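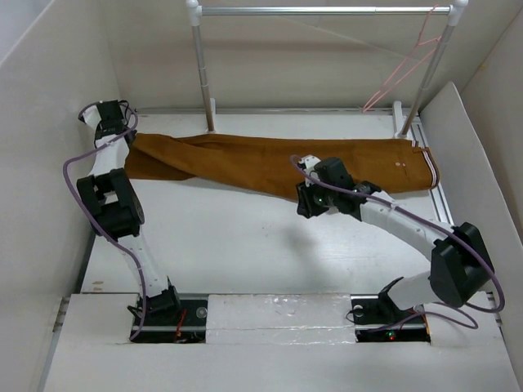

Folding station, what looks like brown trousers on the table, left gripper at the fabric.

Losteo finishing room, staff meeting, Wednesday

Minutes by me, Yi-an Na, because I lost the draw again. Sorry in advance for the length, people had a lot to say!

Sang-wook Ha chaired. Most of the day shift came, plus two from evenings who stayed on (thank you, I know it was late for you). Minutes from last time were accepted with one fix: it's the Zasberg order that moved to December, and I had written Clarari.

1. The folding arms

Sang-wook gave us the numbers. The station got through 148 pieces last week and the hand tables did 1,279, so we are a long way from anyone being folded out of a job (his joke, groans all around). Trousers are still the slow ones. If the legs are twisted over each other when they land on the table, the arms need a lot more time than a person would, and someone usually ends up walking over. Ji, the scheduling program, counts those walks as idle time for whoever does the walking. We talked about that for a good while and I'll be blunt, people are annoyed. I am too! I got up nine times on my last shift and my sheet says I was resting.

Agreed: time spent helping the station gets its own code in Ji. Sang-wook will ask for it and report back at the next meeting. Until then, write it on the paper sheet by the door.

2. Who minds the station

Right now it's whoever stands closest, and that means the same three people every day. The proposal was a rotation, 2 hours at a time, with training before your first turn. Evenings asked if minding it counts as a skilled task for pay. Sang-wook didn't have an answer and said so. He'll take it upstairs. A couple of people would prefer not to do it at all, and we left it that nobody gets put on the rotation before the pay question is settled.

I said I like the work, for what it's worth. My wrists feel better on the days I'm over there. Somebody pointed out that the hand tables then get the heavy coats with one person fewer, and that's a fair point, so it's noted here.

3. Target for the station

Management would like 300 pieces a week. Long discussion. The room felt that's fine as long as the hand table targets come down when one of us is pulled away to mind it. No vote, but I'm recording that everybody who spoke said some version of this.

4. Clarari returns

Some pieces came back with creases across the leg. We can't tell if they were folded by hand or at the station, as the bags aren't marked. From Monday's batch on, station bags get a blue sticker. I have the roll in my drawer, come and ask.

5. Other stuff

The fan over table four still rattles. Please stop leaving mugs on the pressing shelf. Holiday requests for December go to Sang-wook on paper, he isn't reading them in the chat anymore.

Next meeting same time, same room. Evenings will take the minutes!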